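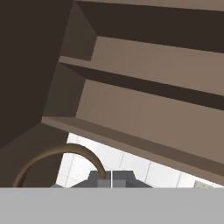

Brown shelving cabinet with a taupe back panel

Weketti Community Pantry Program
Progress report to the Elitz Fund, Jan 19, 2021

This report covers the second half of the grant period. The pantry at Tonda Hall reopened in August and has since operated on its regular timetable. At the close of the period 57 households were registered, of which 11 joined following referrals from the Yakubu Family Centre.

Food supply remained steady. Dry goods were purchased in bulk under the agreement negotiated by Benito Moya, and fresh produce was obtained from local growers where prices allowed. Spending on refrigeration was deferred to the next period with the Fund's approval.
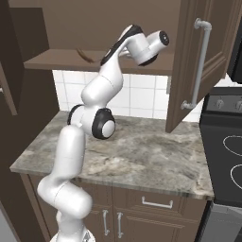

The cooking classes were delivered as planned. Dela Antwi led nine sessions on low-cost meals, with emphasis on lentils, rice and seasonal vegetables. Participants asked for further sessions on school lunches, and these have been added to the draft program. Attendance was lower during the harvest weeks.

Five people completed food safety training. Two modules remain outstanding and will be offered by Ayuba Wumbei once the revised course materials are received.

The Fund is asked to note the change of signing authority from Dede Agyeman to Salamatu Adjei. A full statement of expenditure is attached as Schedule B.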